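Call for participants: come help us figure out why our robot keeps dropping shoes

Posted 25 February 2021 by Damián Villalba

Hi everybody! I run the small home-help robotics group at Trukden, and I'm looking for people to spend a little time with us going over a fault that has been driving me up the wall since October. You don't need to know a thing about robots. If you've ever cleaned a bathroom, picked up after kids or looked after a parent at home, you know more about part of this than I do.

So, the fault. We have a simulated bathroom corner where a robot arm with a two-finger gripper practices picking things up and putting them down. All of it happens on a computer, so please don't picture anyone getting bonked on the head. The project is called Cruzado, and the idea is that the arm should be able to tidy small household stuff off surfaces where it doesn't belong. Shoes, sponges, that kind of thing. Most of the time it behaves. Then every so often it lets go too early, or it closes the fingers while it's still too high, or (my least favorite) it pushes down on the top of the toilet tank as if there were nothing there. 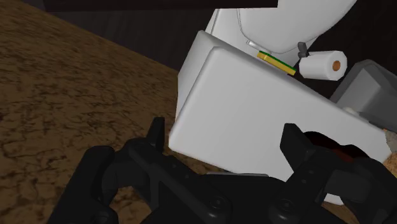 That last one is the reason I'm writing this. We went back through 200 runs and flagged 70 where the arm pressed on something harder than our limit allows. In a simulation, so what, you hit reset and get more coffee. In a real house that could be a cracked tank lid and water all over the floor, or somebody's hand in the way. I stopped all work toward the real arm the day I saw that number, and it stays stopped until we understand what's going on.

Benjamín Olivares, who wrote most of our motion code, thinks the arm gets its heights wrong when it reaches in at a slant. I think our stop rule is too slow. We've been arguing about it for weeks and we're both getting a bit too fond of our own theories, so we want outside eyes!

What you'd be doing

You'd watch short replays of the runs on your own computer and mark the moment when you first feel uneasy. That really is the main job. After each one you type a sentence or two: what worried you, what you would have grabbed or shouted, whether you'd have hit the stop button. We'll compare your marks with what the software logged. If people are reaching for the stop button well before the software does, then our limit is wrong and I'd like to know by how much.

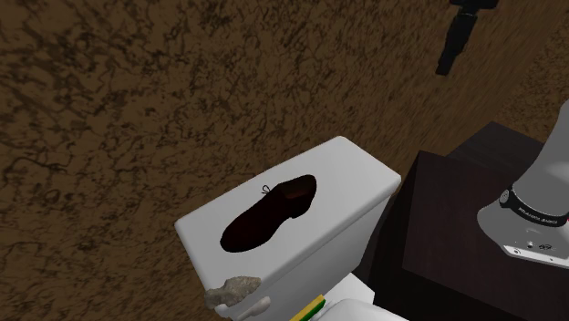

A shoe on the tank lid, from the Cruzado bathroom setup.

There are 3 sessions, each 2 hours long, with a break in the middle (I insist on the break, because after a while all the replays blur together and people start clicking just to click). The first session is mostly practice. In the second you'll see replays on your own, and in the third we get on a call, look at the ones people disagreed about and talk them over. I like that last session a lot, and it's fine to be blunt. You won't hurt my feelings, and Benjamín claims he doesn't have any.

Who I'm hoping to hear from

Adults 18 and over, living anywhere, comfortable reading and typing in English. I'd especially love to hear from home health aides, housekeepers, occupational therapists and anyone who has worked around machinery with an emergency stop. If you use a cane, a walker or a wheelchair at home, please do write. You'll think about where an arm like this could reach in a way that we don't.

You'll need a laptop or desktop with a decent connection. A phone won't work, sorry, the replay player from Clistex that we use doesn't fit on a small screen and I've given up trying to make it. Sound isn't needed for the first two sessions.

If you work for a company that builds grippers or sells arm software, I have to leave you out this time. Same goes for close family of anyone at Trukden (hi, Mom).

Pay and privacy

You get paid for every session you finish, by gift card or bank transfer, your pick. The exact rate is in the information sheet I'll send before you agree to anything. You can quit whenever you like and keep what you've earned so far. We store your marks and comments under a code, and your name stays in a separate file that only I can open. The call in session three is not recorded. I take notes by hand, badly.

How to sign up

Send a message through the contact form on the Hevport study board and put "Cruzado replays" in the subject line. Tell me a little about yourself, what time zone you're in, and whether mornings or evenings suit you better. No résumé, please! I answer everything myself, so give me a few days.

If you have a question before signing up, use the same form. And if you've dealt with a machine that didn't stop when it should have, I'd like to hear that story even if you can't take part.

Damián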